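Watching Films at Home: Tips for the Lounge Room
Arkico Home Pages
Updated August 22, 2021

In our home we watch films two or three evenings in a week, more when it is raining. For a long time the evening started with everybody searching for the remote and finished with somebody complaining of a sore neck. These tips are collected from our own mistakes. Most of them cost nothing.

The height of the television

Many people hang the television too high, often over a fireplace. Sit down on the couch in your usual position and look straight ahead. Your eyes should meet the screen a little under its top edge. If you must lift your chin, the screen is too high. We moved ours down 20 centimetres and had to fill the old holes with putty and paint them, so please measure twice before you drill. Mark the place with masking tape and leave it there for a few evenings.

Light in the room

Check for reflections before you blame the television. Turn it off in daytime, sit in your place and look at what the black screen is showing you. With us it was the kitchen window. We put up a Rokent blockout blind which cost 79 dollars, and now we can watch an afternoon movie also in summer. If you are renting, a dark cotton bedsheet on a tension rod will do the same work, it only looks less nice.

In the evening, keep one small lamp behind the television or beside it, with a warm globe. Avoid any lamp standing behind the viewers.

The voices are too quiet, the explosions too loud

This is the most common complaint with new films. Look in the sound menu for a setting named night mode, dialogue or clear voice, and try it with a scene where two people are only talking. If you have a soundbar, don't push it into a shelf. The front of it should stand level with the front edge of the shelf or slightly over, otherwise the wood is catching the sound. A rug between the couch and the television also helps in rooms with tiles or floorboards. Ours is an old wool one, rather ugly, but the echo has become much smaller.

Picture settings

Turn off motion smoothing. Every maker calls it by another name, so look for words like motion, smooth or clear. With this function a feature film looks like a daytime soap opera. Choose the mode called cinema or movie, even if it seems too yellow in the first days. The eyes get used to it. For sport you can change back.

Cleaning the screen

Use a dry microfibre cloth, and for the finger marks a second one made slightly damp with plain water. Do not use window cleaner or paper towel. The television should be off and cool. Wipe without pressing, from top to bottom. We keep the two cloths in a zip bag in the drawer under the television, so they are not used for the shoes.

Remotes and cables

A small tray on the coffee table is enough for the remotes - the rule is that they go back to the tray before anybody goes to bed. Put a coloured sticker on each plug behind the cabinet and the same colour on the device. When the streaming box is frozen you will know which plug to pull out. For bundling the cables I prefer hook and loop strips. Plastic ties must be cut each time when something is changed.

Seats and blankets

Couch cushions last longer if you turn them every month. For the floor we have two big cushions from Tjoa with covers that can be washed at 40 degrees. Before buying any floor cushion, look if the zip goes around the whole side. With a short zip it is a real fight to put the filling back.

Snacks

Pour the chips into a wide bowl before the film begins, and give each person a small bowl also. It is quieter than the packet and there are fewer crumbs between the cushions. A closed packet keeps better if you fold the top down twice and put a clothes peg on it. For popcorn, salt it while it is still hot. Drinks go on a side table, never on the arm of the couch.
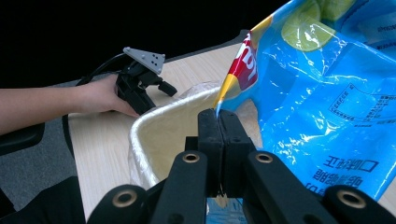
How can I stop a film from pausing to load every few minutes?

Connect the television to the modem by a network cable if the distance permits it. Where a cable is not possible, move the modem out of the cupboard and up onto a shelf, and stop large downloads on other devices during the film.

Old discs

Wipe a DVD from the centre straight out to the edge with a soft cloth, never in circles. Store the discs standing, away from the heater. We had a box of them on top of the cabinet for one summer and several of the cases have bent.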